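Provatach Soup Names

A list of 777 soup names copied from the menus of Briltholm, one per line, with the year and the price where anyone bothered to print it.
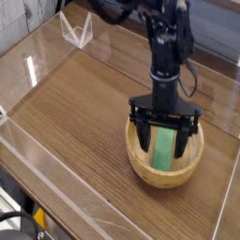 Spelling is left as found. "Mushroon" appears 9 times and has earned its place.

Known problems

Stew was let in until May and then thrown out after a long argument, which stew lost. Chowder is still pending. The 206 entries marked "soup of the day" tell you very little.

Files

soups.csv
rejected_stews.csv

Last updated October 6, 2021. Send corrections to Hartmut Sauerland, who will disagree with them.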